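Shopping baskets with metal handles -- keep or swap?

yrenaud
Posted 12 Jul 2019
We run a little grocery in Fernley and I'm trying to decide what to do with our hand baskets. They're the grey plastic kind with slotted sides and wire handles, and my customers with bigger loads keep telling me the wire digs into their fingers. I put clear wrap on one near the bend to see if it felt any kinder, and I'd love to hear what you all think before I do the other 15.
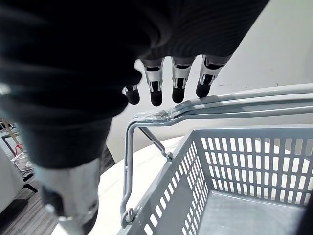
Grey basket, wire handle, clear tape or wrap by the bend

leonie_d
Oh, I do love those baskets, Yannick! Please keep them. We've had wire handles at the Ronbridge shop for years and the pivots outlast everything. I'd skip the wrap though -- ours went sticky by February and picked up every crumb in the place.

gikau
Have to disagree with Léonie, sorry. Plastic handles are so much nicer on older hands, and my mother won't shop anywhere else now.

leonie_d
Fair enough, but they snap! Foam sleeves, maybe? I paid 300 for a box of 200 and still have plenty, happy to mail you a few.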